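July
By the Kılıçarslan Play Group

4. What happened when the shops opened

Before I get into prices I should say a bit more about how the two worlds were set up, as the numbers won't mean much otherwise. Gralton and Hultard ran the same build of the same survival game, with the same map seed and the same mod list. The only difference I put in on purpose was the trading rule. On Gralton, anyone could open a shop anywhere, provided they had a chest and a sign. On Hultard, shops had to be inside the walls of the starting town, and you rented a plot by the week. Both used Mendico, the small currency mod I described in Section 3, and everyone started with 200 coins in their pocket.

I picked 200 more or less by feel. In the trial month I had tried giving people less, and what I got was a lot of new players standing in the starting town asking strangers for money (which is a kind of social play, I suppose, but it wasn't the kind I wanted to study). With 200 you could buy a decent set of tools and a few days of food, and still have enough left over to make one bad decision. Plenty of people made it. The most common first purchase on both servers was a boat.

Over the season 492 accounts logged in at least twice and agreed to be in the study. I left out the ones who came once and never returned, even though there were quite a few of them and I'd love to know what they thought. Between them, the people who stayed made 1,447 trades through Mendico signs. Barter that happened by dropping items on the ground doesn't show up in that count, and I'll come back to this below, as it bothered me the whole way through.

The first thing I noticed was how slowly prices settled on Gralton. I'd gone in expecting the free-for-all server to find its going rate quickly. You could undercut your neighbor just by walking over, reading their sign and going home to change your own. But people didn't walk over! They built shops next to their houses, and their houses were wherever they had happened to find a nice lake, so a player selling iron in the north hills might never see the iron shop on the south coast at all. Two weeks in, the same stack of iron could cost you three times as much depending on which way you'd turned when you left town.

Hultard went the other way. Everybody's sign was on the same two streets, and you passed all of them on the way to the bank. Prices on the common goods bunched up within days. Coal, wheat and glass were nearly the same in every shop, and when one seller dropped their price the others tended to follow by the next evening. The chat log is full of grumbling about it. One shopkeeper called another a rat over the price of string, and I'm fairly sure they meant it.

Figure 4. Gripper with dark navy fabric held between its fingers, over a pink sheet with white polka dots.

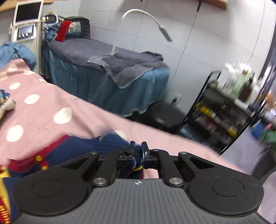

Rare goods didn't follow this pattern on either server, and I think it's a different story altogether. Enchanted books, for instance, were almost never sold at a posted price. Someone would put up a sign saying "books, ask me," and the real deal would get worked out in private chat, sometimes over several nights. I only have those chats where both players ticked the box to share them, so treat this part as a set of impressions. What I saw was a lot of gift-giving dressed up as trade. A player would "sell" a book to a friend for one coin so that the sale went on record, and then the friend would do the same thing back with a saddle a week later. If you just averaged the prices you'd think books were nearly worthless.

This is why I ended up dropping one-coin sales from the price curves while keeping them in the trade counts. I went back and forth on it. Leaving them in pulls the Gralton averages down a lot, and the Hultard ones only a little, and you could argue that the gap is itself a finding. My view is that it's a finding about friendship and should be looked at with the chat data in Section 5, where I have more to say about it.

Then there's rent. I charged 10 coins a week for a plot on Hultard, and I really did think it was small enough that people would shrug it off. They hated it. Players who'd spend four times that on fireworks in an evening would write long posts about the rent — some of them quite moving. A handful gave up their plots on principle and tried to trade out of boats moored just outside the town wall, where Mendico signs wouldn't register a sale. They dealt in dropped items instead, which brings me back to the hole in my data. I watched the boats for a few evenings and business looked brisk, but I can't put a number on it, and I'd be wary of anyone who took my Hultard totals as the whole economy.

What I'd change, if I ran it again, is mostly that. I'd log item drops between players standing close together, and ask about them in the sign-up form so it didn't feel like spying. I'd also keep the rent but collect it differently. Taking it out of sales as they happened might have stung less than the weekly message, which landed in everyone's chat at 6 p.m. and reliably started an argument. And I'd put at least one notice board on Gralton where people could post their prices, even if they had to walk to it, just to see whether anyone would bother.

The next section takes up the shared chats, beginning with how sellers on Hultard talked about each other when the shops were closed.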